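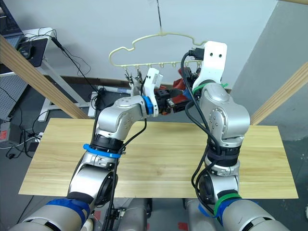 Taller compartido Ploritau - grupo de robótica doméstica

12 de diciembre

Otra tarde con los brazos y el tendedero, y sigo sin creérmelo. En el grupo dicen que esto va a doblar y colgar la colada de una casa normal. Yo veo dos brazos que me ocupan medio taller, un tablero de madera y un montón de cable negro que habrá que volver a sujetar antes de que se enganche en un codo. Llevamos desde agosto con el montaje y el cuaderno de gastos va por 1.809 euros. El tope eran 2.000, así que lo que falta tendrá que salir del cajón de retales.

Cambié la tornillería del soporte izquierdo por la que mandó Khoury y aprieta mejor, eso lo reconozco. El controlador Rotel se colgó 3 veces antes de las seis. Apagar, esperar, encender, volver a la posición de inicio. Yo tiendo una lavadora entera mientras el trasto arranca.
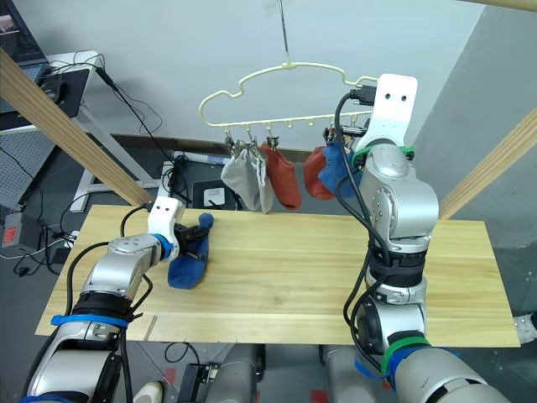

¿Cuánto tarda en colgar un calcetín?
Unos 58 segundos cuando sale a la primera, sin contar el tiempo que se pasa buscando por dónde cogerlo.

Apunto la cifra porque luego, en las reuniones, se redondea a favor. También apunto que los calcetines son lo fácil. Nadie ha traído todavía una camisa mojada, y cuando lo propuse se cambió de tema.

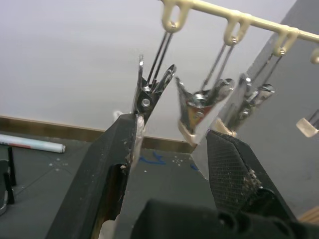 Mi pega de siempre es el agarre. Los de Darnalthorpe, que montaron algo parecido, publicaron su código y ni una línea sobre cómo envejecen los dedos, y yo creo que ahí está medio problema. La almohadilla de malla del dedo derecho tiene unas migas beige pegadas al canto, y la punta del izquierdo está rozada. Con eso pretendemos atinar en una pinza metálica que cuelga de dos alambritos - y que se mueve en cuanto la miras. Limpiar los dedos antes de cada sesión, lo dejo escrito aquí ya que en la lista de tareas me lo borran.

Mañana toca recalibrar la muñeca izquierda. Llevaré yo el destornillador pequeño, que el del taller está comido.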